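Search this site
Search

Costdale Footpath Repair: progress report to the Wurkum Fund
Posted in December by Shirin Ghorbani
4 comments

You asked for a shorter report this time, and I have tried. The last one ran to 33 pages, most of them receipts from Bansal for gravel.

The grant was for resurfacing the path between Costdale and the Pasik footbridge, replacing the stiles with gates, and putting up signs that point the right way. The resurfacing is finished as far as the second gate. Past that the ground is softer than our survey claimed, and the survey was done in a dry August by a man in sandals. We have laid matting on the worst stretch and will come back to it when the field drains, which the farmer tells me happens in most years.

All four gates are in. The third one swings open by itself when the wind is from the west, and the sheep worked this out before we did. Ankit Rana has fitted a heavier latch. Two walkers have written to say the latch is too stiff, and one has written to say she liked the stiles.

Signs are the part I would like to skip. The first batch arrived with "Pasik" spelled three ways, one of them on the same sign as another. The printer has agreed to redo them at no charge and has asked for the old ones back, but one is already hanging in the pub. We expect the new set after the holidays and have kept the posts ready, so at present there is a handsome row of posts.

On money: we have spent $3,548 since the last report, nearly all of it on stone and digger hire. The digger was booked for a Friday and came the following Friday, with an invoice for both. We are disputing the first. I have left that sum out of the total above and will add it if we lose. 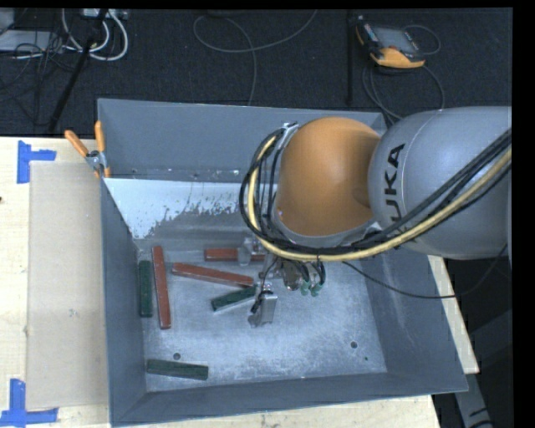
The people counter on the Costdale end logged 261 passes in its first month. I would treat that number with some caution, as it is mounted at a height that also suits a large dog. Ankit wants to raise it. I would rather leave it alone until spring so that we at least have one wrong number we can compare with another.

For the next period we plan to finish the wet stretch, hang the signs, and cut back the hawthorn near the bridge before the nesting season. We are not asking for more money. We are asking to move the unspent part of the publicity budget over to drainage, where it will do more for our reputation. If you could let us know by the end of the month, Bansal will hold the gravel at the old price.

Shared 4 times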